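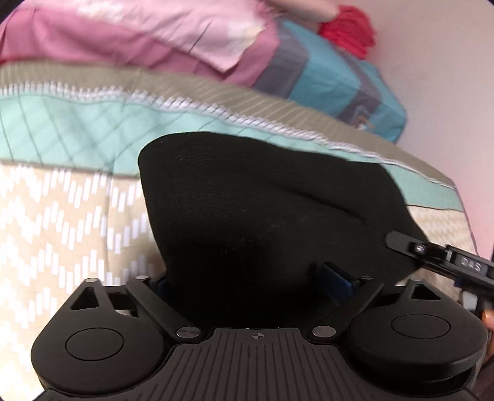

Clothing swap comes back to Dedley, and this time the knits get their own room

If you have a pile of sweaters on the end of your bed that you keep moving to the chair and back again, I have good news for you. The Dedley clothing swap is on again in August, in the old Witkowska building on the corner, and Lena Sowa is running it for the second year in a row. Doors open at 11 in the morning and stay open until people stop coming, which last year was well past suppertime.

I stopped in to see Lena while she was getting her own bag ready (she does it before she asks anybody else to, she says, or she'd feel like a fraud). She sorts on the bed like the rest of us. I had pictured some kind of system with bins and labels, but no - it's a heap, and she picks up one thing at a time and makes up her mind before she puts it down again.

"If I put it down without deciding, it goes back in the closet for another year," she told me. "I know myself."

Last year's swap took in 1,307 pieces of clothing, and I remember that number very well, having been one of the people folding. What went wrong, if you were there, was the sweaters. They were mixed in with everything else on the long tables, they slid off onto the floor, and by the middle of the afternoon you couldn't tell a cardigan from a scarf. So this year anything knit goes into the small room at the back, the one with the good window, and Teodor Marciniak will be in charge of it. Teodor has mended my winter things more than once and I trust him completely.

He has one request, and it's about lint. Dark knits are the worst for it, he says, and black is the worst of the dark ones. Last year a lot of perfectly nice black sweaters were still sitting there at closing time, and he's convinced it was only the fuzz and the little white specks that put people off. Go over yours with a lint roller or a strip of packing tape before you bring it, both sides, and look inside the cuffs too. If it's pilling, leave that alone and he'll take care of it with his shaver. He'd rather do it himself than get a sweater somebody has gone at with a disposable razor! (I may have done this once. There was a hole.)

The rest of the rules are mostly the same. Everything should be freshly washed and completely dry. Fold it, don't hang it - there are only 44 hangers in the whole place and those are kept for coats and dresses. No underwear, no single socks, no shoes with the soles coming off. Blankets and bedspreads are welcome this time, which they weren't before, so if you've got more layers on the bed than you can sleep under, bring the extras along. Curtains are still a no. We had the curtains talk last year and I'm not having it again.

You get a ticket for each piece you bring, up to 14, and you can take home as many pieces as you have tickets. Kids' clothes don't need tickets at all. If you have nothing to bring, come anyway in the last hour, when it's a free-for-all and you can fill a bag.

There's also a mending table, which is new. Roman Bednarek is bringing two sewing machines and a box of buttons that used to belong to his aunt, and he'll do hems and loose seams while you wait. He won't do zippers. I asked him twice.

You can drop things off ahead of time at the side door of the Witkowska building, any evening from six to eight during the week before. Please don't leave bags on the step overnight. It rained on them last year and Lena ended up with half of Dedley's laundry strung across her kitchen.

Whatever is left at the end goes over to Skikel, where they run a swap of their own in the fall and are always short on warm things in the bigger sizes. Aleksi Hyvönen is driving the van again, and could use one more pair of arms for loading. You can tell him so at the side door, he's there most evenings.

I've started on my own pile. So far I've got two cardigans and a green turtleneck in the bag, and a black one I keep taking back out.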